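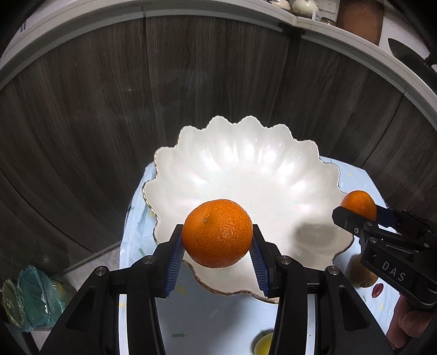 the bowl, with no fruit in it

Mandarins going moldy in a ceramic bowl, what am I doing wrong?
Posted in Kitchen & Pantry by Grornitstead

So I have this white bowl, shaped like a flower, thin goldy brown line around the rim. Glossy inside, flutes running down to a flat middle. Love it. Want it on the table with mandarins in it, all winter if I can.

Problem is the bottom ones. Every time. Top layer fine, nice and shiny, then I get down to the middle and there's one with green fuzz and a soft patch, and its neighbors are going too. Bought 28 last Saturday, threw out a bunch by midweek. Kitchen isn't hot. No sun on that table.

Is it the bowl?? No holes in it obviously. Do I need a wire one? Or just keep them in the fridge and give up on having them out. Also do you wash first or not, my sister says yes and my mother says absolutely no.

And does anyone know if the gold line is ok in the dishwasher. No idea how old it is, came from a thrift store, no stamp on the bottom.

Famby
Bowl's fine. It's how many you put in it. Glazed ceramic doesn't let any air in from underneath so whatever is at the bottom just sits there with the weight of the rest on it. One layer, two at most. Rest go in the fridge drawer in a mesh bag or loose, not in a closed plastic bag, they sweat.

What I do:
Go through them the day you buy them. Turn each one over, press near the stem end. Soft or split ones get eaten that day or tossed.
Don't wash til you're going to eat them. Mom wins. If you already washed them dry them really well, towel, then leave out a bit.
Top up the bowl from the fridge every couple days, and take the old ones out first and put them back on top. Otherwise the same ones live at the bottom forever, thats your fuzz.
One goes moldy, take it out right away, wipe the bowl with hot soapy water and dry it before refilling. Check the ones that were touching it.

A folded paper napkin in the flat part helps a little too. Looks meh but you can't see it under the fruit.

Maluleke
get a wire basket. problem solved

Metar
Only answering the dishwasher part. Don't. If the line is real gilding it'll go dull and then wear off in patches, I did this to a whole set of dessert plates, 15 of them, still mad. Could be just a colored glaze on yours but you can't tell without risking it so hand wash. Soft sponge, no scrubby side. No microwave either, metal trim can spark.

Fluted ones collect gunk in the grooves btw, old soft toothbrush and dish soap. Go easy near the rim.

Grornitstead
Ok one layer it is, moved the rest to the fridge drawer. Will do the napkin. Not telling my sister about the washing. Thanks for the heads up on the trim, was literally about to run it through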